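Notes for week 2, Reading the Games Press (bring these to section, I'll refer back to them!)

Last week we talked about reviews. This week is the part of the course I look forward to most: **how a game gets announced before anybody announces it.** Ratings entries, trademark filings, job postings, store pages that go up an hour too soon. It's a wonderful little detective genre, and by the end of the week you should be able to read one of these stories and say exactly what it's standing on.

## 1. The paper trail

A big game leaves marks all over the place before its trailer. The ones you'll meet most often:

- **Trademarks.** Filed by a lawyer, public soon after. A trademark tells you that a company wants to protect a name for a class of goods. It doesn't tell you that a game exists, and plenty of filed names never go on a box.
- **Age ratings.** Much stronger. Somebody has usually submitted footage or a build, and paid for it. Watch the platform list, which is often the real news.
- **Job postings.** Great for genre and engine, terrible for dates. "Experience with open-world traversal a plus" can mean the current game, the next one, or a manager copying last year's text.
- **Résumés and portfolio pages.** Artists list "unannounced project" with a start month. Handle with care – these are people's livelihoods (more on that in section 4).
- **Retail listings.** Placeholder prices, placeholder dates. If it says the last day of December, it's a placeholder.
- **Soundtracks and voice credits.** My favorite, and badly underused! Agencies update an actor's page faster than any publisher can stop them.

## 2. Case: the *Wotden* sequel

We'll work with this one all week, so please read the packet first. The short version:

In February a fan named Sohail Mengal noticed that Mostano, publisher of the original *Wotden*, had filed for two names on the same morning: *Wotden: Low Water* and *Wotden: The Salt Door*. He wrote a forum post of maybe four paragraphs. It's careful and funny, and it says "could" a lot. By evening the filing was a headline, by the next morning the headline had lost its "could," and within the week a third site was comparing the "two upcoming games" and asking which one readers were more excited for.

What had happened at Mostano was much duller, as we know from the talk Evdokia Raptis gave afterward (transcript in the packet, pages 3 to 7). She was the producer. The team had one game, two candidate titles, and a marketing department that wanted both protected while it tested them. *Low Water* lost the test. *The Salt Door* became the subtitle. The second "game" was a name on a whiteboard.

Look closely at how the wording slides:

> **Forum:** "Mostano has filed for two Wotden names, so one of these could be the sequel."
>
> **First site:** "Wotden sequel may be called Low Water or The Salt Door."
>
> **Second site:** "Mostano registers Wotden: Low Water and The Salt Door, sequels likely."
>
> **Third site:** "Which of the two new Wotden games are you most excited for?"

Every step is tiny. Each writer probably had the previous story open in a tab and fifteen minutes to file. And the plural sneaks in at step three, in one letter! Circle it in your copy.

One more thing from the transcript that I love. Raptis says the leak changed the game. Fans got so attached to the idea of *Low Water* that the team took the phrase and used it as the name of the flooded district in the second act. So the wrong story ended up partly right, three years later, and a couple of sites ran "we called it" pieces. Did they call it? We'll argue about that in section.

## 3. Grading a source

Use this scale for your homework. It's homemade, it has holes, and you're welcome to poke at them.

| Grade | What you have | Fair verb |
|---|---|---|
| A | Statement from the studio or publisher | "is" |
| B | Rating entry, live store page | "appears set to" |
| C | Trademark, domain, job post | "may," "could" |
| D | One unnamed person, no document | "claims" (say who's claiming) |
| E | Another site's article | go find *their* source |

The E row does the most work. When Henrique Guerreiro took this course he traced 218 articles about the *Pulitz* remake and found they all came down to 2 sources: a rating entry and a single photo of a convention badge. He's let me share the spreadsheet and it's in the folder. Sort it by hour of publication and watch the hedges fall away down the column. It's a beautiful piece of work.

A common question from last term: can several C sources add up to a B? My answer is sometimes, if they're independent. A trademark and a domain bought by the same law firm on the same day are one source wearing two hats. A trademark and a composer's credit are two.

## 4. The people on the other end

Radoslava Hrnčiar, who wrote dialogue for *Theodorakopoulos* (yes, the shipping-dynasty adventure game, and yes, you should play it), has a lovely short essay about having her portfolio page turned into a news story. She had listed "narrative design, 300 scenes, unannounced." A site multiplied that by a guess and reported a sixty-hour game. Her inbox filled up overnight, and for months afterward she was answering for a number she'd never given.

Read the essay for the middle section, where she lists what she would have happily told a reporter who asked. It's a long list! Asking is cheap, and people forget to do it.
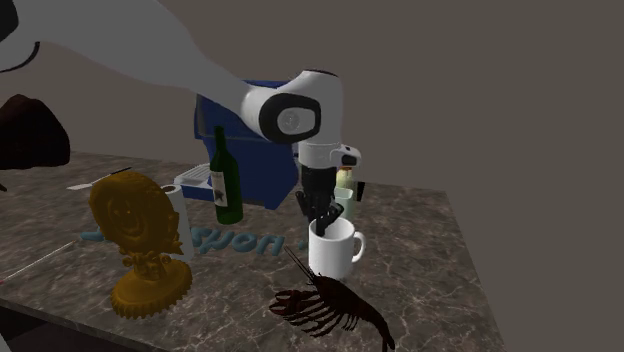

*Computer-rendered robot arm with its gripper lowered into a white mug.*

## 5. Homework

Pick any rumor story about a game, film or series from the past year. Then:

1. Trace it back to the first document or person you can find. Keep every link.
2. Grade each step with the table in section 3.
3. Copy out the verb from each headline in order.
4. Write up to 2,000 words on where the story changed, and what you would have published with the same evidence and the same deadline.

Please don't choose *Wotden* or *Pulitz*. Music and comics are fine if you clear them with me first. Myrto Raptis is running the help hour again and is brilliant with archived pages, so go see her if your trail goes cold at a deleted post.

**Reading for next time:** the rest of the Raptis transcript, Hrnčiar's essay, and the first ten rows of Guerreiro's spreadsheet, sorted by hour. We'll start with trailers, and how to tell gameplay from a scene that was built for the trailer alone.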